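Outdoor delivery robot drifts left and stops near temporary fencing

Posted in: Ground robots > Setup and maintenance

Nuanchan Siriwan

I look after one sidewalk robot, an Alen, that carries small parcels between two buildings on a paved site. It ran the same route from March without much trouble. Then construction fencing went up along the left side of the open paved stretch, and now the robot pulls to the left, slows down and stops with a "position uncertain" message. I clear it from the tablet, it goes a little farther, and it stops again.

What I have done so far: cleaned the lidar window and the camera lenses, checked the tires (both sides at the pressure on the label), restarted everything, and driven it by hand over the whole route. By hand it tracks straight. The map it uses was made before the fence. The supplier, Meesuk, told me to recalibrate the wheel odometry, but their manual only covers that for the indoor model.

The view from the robot where it usually gives up is below. The flag pole is mounted at the front on ours.
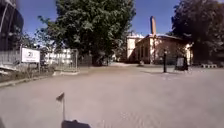
Page 1 of 2

The building on the right and the trees have not changed. It is the fence side that is new. Do I need to redo the map, or is this a wheel problem? I would like to avoid remapping the whole route if I can, as it takes me most of a morning.

Salma Ezzat

I don't think it is the wheels. If it drives straight by hand and only goes wrong on that stretch, the odometry is probably good enough. Your trouble is a wide open area with not much close by for the lidar to hold on to. The building is a fair way off, so the fence becomes the strongest thing the robot sees, and the fence is not in the map. It tries to match the panels to whatever used to be on that side and ends up shifted.

You do not have to remap everything. On our Alen I did it like this:

Save a copy of the current map under a new name before you touch anything.

Park the robot on a spot it knows well, before the open part, and wait until the position marker stops jumping.

Start a partial update from the service menu and drive by hand at walking speed. Go out along the fence and come back along the building. Keep people away from the robot while you do it.

Close the loop at the spot where you started. If the two ends do not meet on the screen, throw that run away and do it again.

Mark the fence line as temporary. The robot will then still stop for it but will not use it to work out where it is. Fence panels get moved, and you will be back here with the same question if you leave them in as fixed walls.

After that, look at the matching score in the log. Ours was 138 on that kind of ground before the update and 200 after. The robot wants a higher number, and below the limit set in your config it gives the message you are seeing.

One more thing -- check the flag pole. If it is anywhere in the lidar's view, it needs to be masked out. We had a pole that had been put back slightly off after a repair, outside its mask, and the robot kept seeing something right in front of it. The mask is set in degrees. I made ours 5 degrees wide to allow for the pole swaying.

Grirnasis

had the same message on a Brement, different make i know. It was a loose wheel encoder plug. took 8 minutes to fix once i had the cover off. worth a look before you spend the morning on maps

Nuanchan Siriwan

Thanks both. I opened the cover first and the encoder plugs are tight. I have saved a copy of the map and will do the partial update when the path is clear. The pole does lean a little when I push on it, so I am going to tighten the base and check the mask at the same time. Salma, did you have to set the temporary zone again after the software update, or did it carry over?

Salma Ezzat

It carried over for me, but the mask did not. Write your mask values down before you update.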